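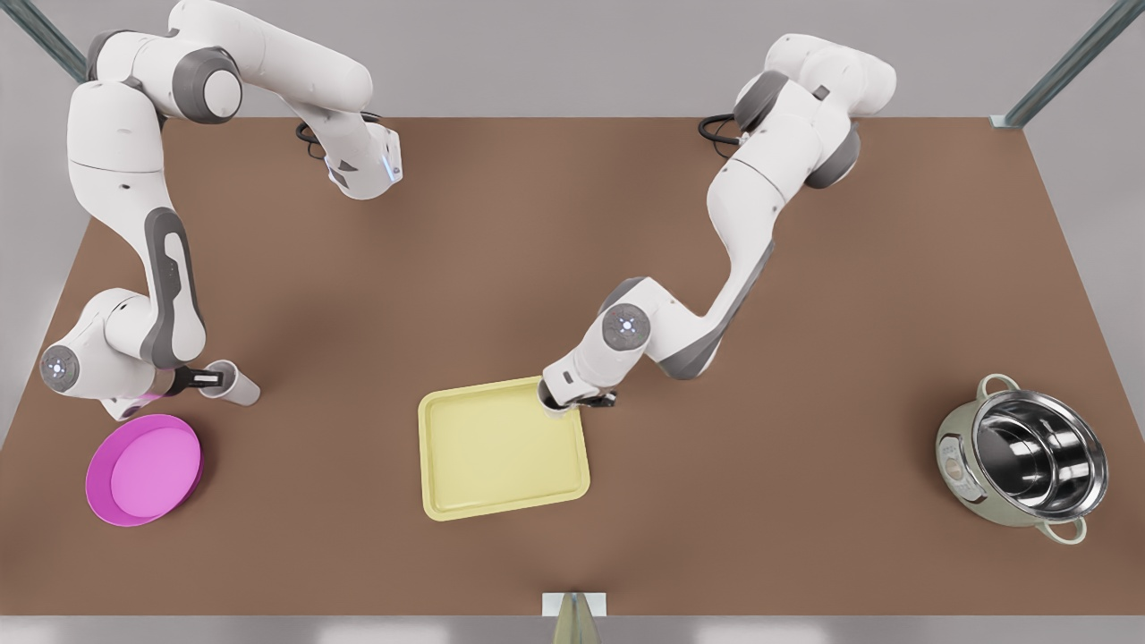
Most complaints about induction hobs are really complaints about pans. A portable induction plate heats only what its coil can couple with, and the first thing anyone testing one has to settle is what goes on top. A stainless steel pot like the one at the right of the table is the usual starting point, and it is also the usual source of trouble, as stainless steel is a family of alloys and only some of them respond to a magnetic field. I used the Prurkus single-zone plate as my main cooking surface for most of August, with five pans of different construction, and the notes below cover what it does well, where it falls short, and which pans I would put on it.

Reading time: 7 minutes
August | By Zachary Hawthorne

What it is

The Prurkus is a countertop induction plate with one cooking zone, a glass top, a touch panel along the front edge, and a fixed power cord. It is sold for small kitchens, rentals, and as a spare burner. There is no app and no wireless connection. The box contains the plate, a folded instruction sheet, and a thin silicone mat that protects the glass from scratches.

My unit was bought at retail. Prurkus did not supply it and has not seen this review.

Setup

The instruction sheet asks for clearance behind the unit, where the fan exhausts, and the sheet should be believed. With the plate pushed against a backsplash, the fan ran at full speed within a few minutes and the unit reduced its own power shortly afterward. Pulled forward by the width of a hand, it held its setting through a full stockpot.

The cord leaves from the rear left corner. It is stiff and takes a permanent bend from the packaging. On a narrow counter the bend pushes the plate slightly out of square until the cord relaxes. Mine took two weeks.

The feet are hard rubber and grip well on stone and sealed wood. On a painted surface they left faint gray marks that came off with dish soap.

Controls

The panel has a power key, plus and minus keys, a timer key, and a mode key that switches between power levels and temperature. All are capacitive. They respond reliably to a dry finger and poorly to a wet one, and a spill across the panel shuts the plate off. The shutoff is correct behavior from a safety standpoint. It is also a nuisance when pasta water foams over, as the plate forgets both its level and its timer and has to be set again from the start.

In power mode there are 7 levels. The steps are uneven. Levels one through three cover a range I would call keeping warm to a low simmer, four and five cover most actual cooking, and the jump from five to six is large enough that onions that were sweating at five will brown at six. A half step between them would be the single most useful change Prurkus could make.

Temperature mode reads from a sensor under the glass. It measures the glass, and the glass lags behind the pan. With a thin pan the lag produces an overshoot on the first heating, then a slow settling. With a heavy pan the overshoot is smaller and the settling takes longer. For holding oil at a frying temperature I ended up using power mode and a probe thermometer, and ignoring temperature mode altogether.

Low power and pulsing

Below level four the plate does not reduce its output continuously. It switches on and off, and the average of the two is the setting. All cheap induction plates do this, and the question is how long each cycle lasts. On the Prurkus at level one, heat is on for 2 seconds and off for considerably longer. In a thick-bottomed pan the metal smooths this out and a sauce sits quietly. In a thin pan the contents visibly boil and stop, boil and stop. Chocolate melted over this without a water bath scorched in a thin pan and came through unharmed in enameled cast iron.

The Burnunard plate, which I have used for several years and kept beside the Prurkus for comparison, has a shorter cycle and is the better choice for anyone who makes custards or caramel. It is also heavier and louder.

Boiling

For water, the Prurkus is quick and repeatable. A covered pot filled to the same line from the same tap came to a rolling boil within a few seconds of the same time on each run, provided the pot was centered. Moving the pot off center by the width of two fingers added noticeably to the time. The printed ring on the glass is larger than the coil beneath it, so a wide pot that fills the ring is heated mainly in its middle. Bubbles form in a circle first and spread outward.

Searing

Wide skillets show the same problem more plainly. In a large carbon steel skillet the center was ready to sear while the outer edge was still well behind. Preheating at level four for longer, instead of at six for less time, evened this out to an acceptable degree. A steak placed in the center browned properly. Four chicken thighs arranged around the rim did not, and had to be rotated through the middle.

Thin carbon steel should not be preheated at level seven on this plate. The middle of the base expands faster than the rim, and one of my skillets now has a slight dome that rocks on the glass. I have not been able to flatten it.

Choosing pans

A refrigerator magnet remains the best test. If it holds firmly to the base, the pan will work. If it slides or holds weakly, the plate may detect the pan and still deliver less power than the display claims.

Clad stainless pans with a magnetic outer layer performed best overall. The Clulau saucepan, with a full-clad body, heated evenly up the walls and smoothed out the low-power pulsing to some extent. A disk-bottom pot from Đoàn boiled water just as fast, but stews caught in a ring at the edge of the disk, where the thin wall meets the base. Stirring into the corner with a flat-edged spatula prevents this, and a round spoon does not.

Enameled cast iron works very well and is slow in both directions. Lift it when moving it. The silicone mat protects the glass from grit under a heavy base, though the mat should stay off the plate for high-heat searing. Mine discolored at the center after one session.

Aluminum pans without a magnetic base are not detected. The plate shows an error and switches itself off after a minute. Converter disks, which sit between the plate and the pan, do work in the sense that the pan gets hot. They also overheat the glass, waste power, and triggered the thermal cutoff twice in one evening. I would sooner replace the pan.

Noise

The fan is audible across a small room and is steady in pitch, which makes it easy to tune out. It continues after shutoff until the glass has cooled. Separate from the fan is a high whine at levels six and seven that comes from the pan. It was strongest with the lightest disk-bottom pot and absent with cast iron. Hạnh Sầm, who edits these reviews and hears higher frequencies than I do, found the whine unpleasant from the next room. Buyers with pets or young children should keep this in mind and favor heavier pans.

Cleaning

Because the glass is heated only by the pan, spills away from the base do not burn on. A damp cloth handles nearly everything. Sugar is the exception and should be scraped off while still soft. The seam between the glass and the plastic surround is shallow but collects grease, and after a month mine needed a wooden toothpick and some patience. The exhaust grille cannot be removed. Dust can be vacuumed out from below with the unit unplugged.

Faults during the test

One. After a long session with the stockpot the panel stopped responding to the minus key while all other keys worked. Unplugging the plate and leaving it for the night restored it, and the fault did not recur. I wrote to Prurkus support and received a reply from Khải Phùng, who asked for the batch number and offered an exchange. I declined, to see whether the fault would come back.

Price and alternatives

I paid $54, and at that price the Prurkus competes with plates that have fewer levels and no temperature mode. The basic Clulau plate can be found for $39. Its coil is smaller, its fan is coarser, and its timer tops out early, but it boils a saucepan of water nearly as fast and will suit someone who wants a kettle substitute and little else. The Burnunard costs considerably more and earns it only for low-heat work.

Verdict

Recommended as a second burner or as the only burner for one or two people who cook mostly in saucepans and medium skillets. Not recommended for wide skillets, converter disks, or delicate work over very low heat in thin pans. Check your pans with a magnet before ordering, leave space behind the unit, and keep the front panel dry.

Correction: an earlier version gave the cord position as rear right. It is rear left. Thanks to Luana Portela for pointing this out.

Contact | Copyright Zachary Hawthorne, all rights reserved | Back to top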